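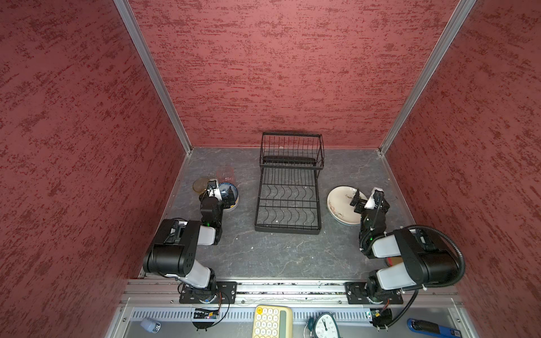 What is a dish rack for?
A dish rack holds washed plates, bowls and glasses while the water drains off them and the air does the drying. Most have wire dividers to keep plates standing on edge.

Dish rack (also dish drainer, drying rack, plate rack)

I look after the kitchen pages on this wiki, and the dish rack is the one I get the most mail about, so I rewrote the whole entry on May 10, 2022. The old version was mostly about sinks!

Types
The common countertop kind is bent wire, either bare steel or coated, and usually black or white. Some are one flat basket. Others have a tall back and a low front, with curved dividers in rows across the low part, and that's the shape I grew up with (ours was white and rusted at every joint). Wooden folding racks make an X when you open them. Then there are the cupboard racks built in over the sink, which drip straight down into it. I'm jealous of anyone who has one.

Loading
Plates go in first, one to a slot, all facing the same way. A thick ceramic plate may need to skip a slot, and thin glass plates can lean a bit if the wires are far apart. Bowls are the awkward ones. A deep porcelain bowl won't sit in a plate divider for long, so I tip mine upside down at an angle. Drinking glasses go mouth down, somewhere they won't knock against the china. Patterned plates need some care too, and I keep the painted side off the wire where I can.

Makers
My own rack is a Hanard, 16 slots, bought secondhand in Clandstead. The Bárány racks have closer wires and suit small plates. Zimora made a two-story one that I've only handled in a shop, and it wobbled, but it may have been missing a foot. Ilona Bíró wrote in back in April to say hers is solid as anything, so take my grumbling with a pinch of salt.

Cleaning
Lift the rack off its tray and wash both with dish soap. For the chalky white scale I soak the wires in 200 ml of white vinegar and 800 ml of warm water, then scrub the corners with an old toothbrush. Rinse well. Chipped coating lets rust in, and I still haven't found a touch-up paint I'd trust near plates.

See also: Dish towel; Draining board; Plate rail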